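Tinholm Table Talk > Setting, Serving, Washing Up

Topic: Plates that aren't round. Am I the problem?

quietgravy
Started this topic
Posts: 200

I have been a round plate person my whole life without knowing it was a position a person could hold. Then a relative who means well bought us a set of plates from the Sikder line, and I've spent since February trying to work out which way they face.

They have a point. One point, soft, like an egg that had second thoughts. So every night somebody sets the table and every night there's a discussion. Point toward the eater? Point away? Point at the person you're mad at? My household is split and dinner is getting cold.

Also, where does the fork go? With a round plate you put it on the left and get on with your life. With these the left side slopes off somewhere and the fork looks like it's waiting for a bus.

Looking for rules. Will accept opinions.

panhandler_two
Posts: 3000

Point away from the eater. You want the wide part close to you, that's where the food goes. The point is for bones, lemon wedges and whatever vegetable you're pretending to have tried.

Fork on the left, straight up and down, lined up with the edge of the table and not with the plate. The plate can do what it wants. The fork has standards.

oddspoon
Posts: 30

I'd go the other way, point toward you, so you can scrape the last of the sauce down into it. I have tested this with gravy and with soup. Soup was a mistake.

marmalade_dept
Posts: 20

I have a plate like that, orange, sort of a triangle that somebody sanded down. I went with it off to one side, mug on the right, fork on the left, nothing else. No placemat, no runner, no little dish for the other little dish. My table is white and I've stopped fighting it.

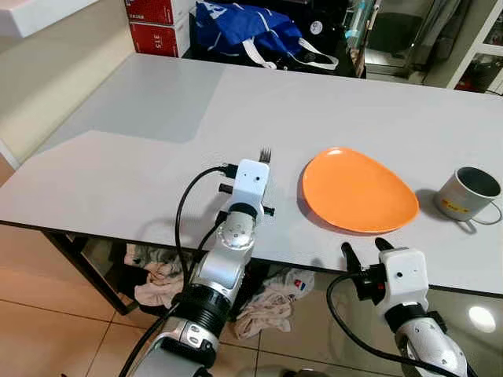 I came to this after years of placemats, which I'd describe as laundry you eat on. The mug is the one I'd keep if the house was on fire. White metal, wire handle, weighs nothing, and it will not stand politely next to a proper plate. I like it there anyway. It makes the whole thing look less like a showroom and more like a person is going to have lunch.

As for which way the point goes, I decided it was a plate and put a sandwich on it.

quietgravy
Posts: 200

OK, that orange is doing a lot of work on the white. Ours are beige. I think I'd argue with my family less if the plates were orange.

panhandler_two
Posts: 3000

Nice plate. The mug is wrong, sorry. Metal camping mugs belong at a campsite. Pour coffee in one and you get a burned lip for the first ten minutes and cold coffee for the rest of your life. There's a window of maybe one sip in between and I've never caught it.

Also is that a sticker on the side? Yellow with some red? Please peel your mugs.

marmalade_dept
Posts: 20

The label stays. I've had three mugs where I tried to peel the label and what I ended up with was a mug with a gray sticky rectangle that collects cat hair. At least now the rectangle is yellow.

And I don't put coffee in it. I put water in it, and on Sunday I put orange juice in it, and it has never once burned me.

lidless
Posts: 200

Warm water and dish soap for twenty minutes, then rub the leftover glue with cooking oil on a paper towel. Wash it again after. Don't scrape at it with a knife, especially if the mug is enamel. You'll chip it, then it rusts, then you have a planter.

Not taking sides on whether it should come off. I just can't watch people say gray sticky rectangle and walk away.

oddspoon
Posts: 30

Can I go back to the placemats? I think you need something under a glazed plate on a smooth white table. I had the same kind of setup and the plates skated. You'd cut into a pork chop and the whole dinner moved two inches toward the guest.

quietgravy
Posts: 200

We have this! I thought it was how I cut things.

panhandler_two
Posts: 3000

It's both. But run your finger around the foot of the plate. If it's glazed all the way under, it'll slide. If there's a rough ring, it grips. The Zetix ones we had at the old place were slick underneath and I spent two winters chasing chicken. A square of shelf liner under each one fixed it. Trim it smaller than the plate and you won't see it.

marmalade_dept
Posts: 20

Shelf liner is a placemat with low self-esteem. I'm not doing it. I eat sandwiches, nothing is skating.

lidless
Posts: 200

How do they stack, though? That's my question with any plate that has a shape. I had four square ones from Drorkier and they took up more cabinet than the eight round ones they replaced. I ended up storing them on their sides in a file sorter, between the cutting board and a cookie sheet.

quietgravy
Posts: 200

They stack fine if all the points line up. If one goes in backwards the stack leans and you find out when you open the door. My spouse does not line up the points. My spouse says this is a thing I made up to be upset about.

oddspoon
Posts: 30

Your spouse is right about the dinner table and wrong about the cabinet.

quietgravy
Posts: 200

Update for those following along. We tried point away, fork on the left, square to the table edge. It looked good and I said so out loud, which cost me something. Then the youngest turned theirs sideways to make a fish. Now they're all fish. The fork goes where the fin would be.

panhandler_two
Posts: 3000

Fin side is still the left side. I'm counting it.

marmalade_dept
Posts: 20

Just turned mine to check. It does look a bit like a fish. I'll need a minute with this.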